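Triltgate Community Help > Automation > Faults and safety

Arm let go of a gear and the controller says nothing happened

Posted by Kiprono Kashindye

I look after a two-arm cell that practices putting together a small gear set: round plate, three short pins, a bevel gear on each pin. In March we moved to the Wirka control package. Since then the gripper will sometimes open when it shouldn't. It closes on a gear, lifts, travels most of the way to the pin, and lets go. Then it carries on and does the placing motion with nothing in its fingers, and the log marks the cycle complete.

Out of 66 cycles I went through by hand, the log had every one down as a success. The vendor's reply was that the gears are "probably oily." They are not oily. I clean them myself. They also told me the package has been tested for 2,000 hours, and I'd like to know what on, because I doubt it was this.

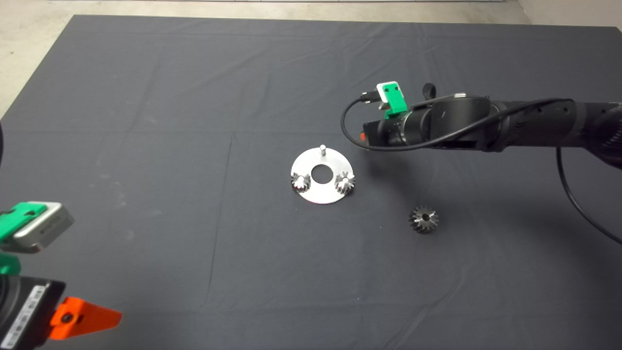 Can I trust the "cycle complete" message to tell me a part was really placed?

Only if something checks for the part. On many setups that message means the arm reached its last position and no joint went over its limit, and a dropped gear doesn't change either of those. Look in the settings for a grip check or a "part present" input and see whether it is turned on. If there isn't one, treat the message as a record of movement.

That much I got from the Wirka manual, page 37, after an evening of reading. Nobody at the vendor mentioned it. It still leaves me with why the fingers open in the first place. I've swapped the finger pads, slowed the travel down and raised the grip force one step. The slower travel seemed to help for a day and then it didn't.

Mattes Schmieder

I'd be careful with the "oily" story too. Vendors like it because you can't prove it wrong over the phone. But I'd be just as careful about blaming the new package only because the dates line up. When ours was changed over, someone had all the covers off, and a plug went back in without its clip. We spent weeks on software.

What I would do, in this order:

Stop the cell, lock out the power, and check the gripper cable at both ends. Look for a plug that isn't seated and for any place where the cable gets pulled tight when the wrist turns.

Power up again and, from outside the guarded area, run the same path at low speed with nothing in the fingers. Log the finger position the whole way. If they open at the same spot on the path each time, suspect the cable or a bad line in the program. If it's random, look at the gripper's power supply.

Put the grip force back where it was. You've changed three things and now you can't tell which did what.

And please don't reach in to pick up a dropped gear while the cell is only paused. Paused is not locked out. If the controller thinks the cycle went fine, it has no reason to wait for you.

Broltbridge_Second_Shift

Had the same thing, updated everything, went away. Try updating.

Abugri

Updating "everything" is how he got here. Save the old settings to a file before you touch any of it, and ask the vendor in writing which version went through those test hours and with what parts. We asked something similar and got a brochure.

I'd add to the cable check that you should wiggle test it with the arm held in the pose where it drops, power locked out and a meter on the line. Ours looked perfect in the home position.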